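Allholm Council Weighs Second Robot Arm for Reuse Center

ALLHOLM — The town council will vote next month on whether to buy a second robot arm for the reuse and recycling center, after a trial that started in August with a single leased unit.

The request, presented Wednesday, October 24, 2018, asks for $128,000 over 3 years. That figure covers the arm, a service contract, spare gripper fingers and staff training. It leaves out electrical work at the building, which would be paid from the existing maintenance budget.

Uzma Sandhu, who manages the center, told council members the arm is still being tested on everyday throwaways such as drink cans, glass jars and snack bags. The tests are done on top of a set of gray drawers, a few items at a time, before any decision is made about putting an arm over a moving belt.

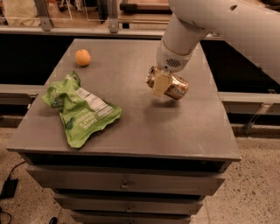 Archie Pollock said the council should see a full year of repair bills on the leased arm before it signs for another one. He also asked why the service contract costs more in the second year than in the first, and whether the town could cancel it early.

Sandhu said the first year includes a discount from the supplier, Trikero, and that either side can end the contract with 30 days' notice. She agreed to send the council a month-by-month list of repairs and downtime.

The supplier's quote is good through the end of the year. A competing bid from Sasov came in lower on the arm itself but did not include training, and the company's nearest service office is farther away. Staff recommended Trikero for that reason, though the written report notes that the two bids were hard to compare line by line.

Grippers take up a larger share of the budget than they did in the first draft. The pads on the fingers are treated as a consumable in the new version, with a set price per pair and a reserve for early replacement.

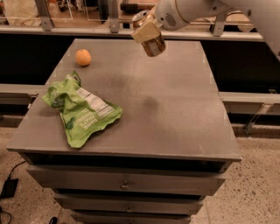
Finance officer Calum Cruickshank said the town could pay for the purchase in one of two ways. It could use the equipment fund, which would leave that fund short if a truck had to be replaced, or it could spread the cost through a lease with an option to buy. The lease would cost more in total — he did not have a final number — but would keep the fund where it is.

A state grant may cover up to 40 percent of the price. The application asks for test results on each type of item handled, so the center plans to keep the leased arm on bench work until the forms are in. Glass and metal will be reported separately from flexible packaging.

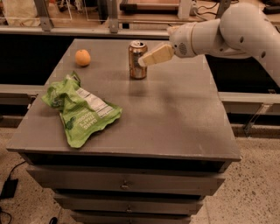
No jobs would be cut under the plan, according to the report. Two sorting positions that are now open would be rewritten to include basic upkeep of the arms, and the pay grade for both would go up one step. Ruairi Tosh asked that the new job descriptions be attached to the budget request before the vote, and staff said they would be.

The council also discussed where a second arm would go. The center has floor space for it near the loading door, but the power supply there would need to be upgraded first. An electrician's estimate is expected before the next meeting.

Written comments on the purchase can be left at the town clerk's office during business hours. The full report and both bids are available there on request.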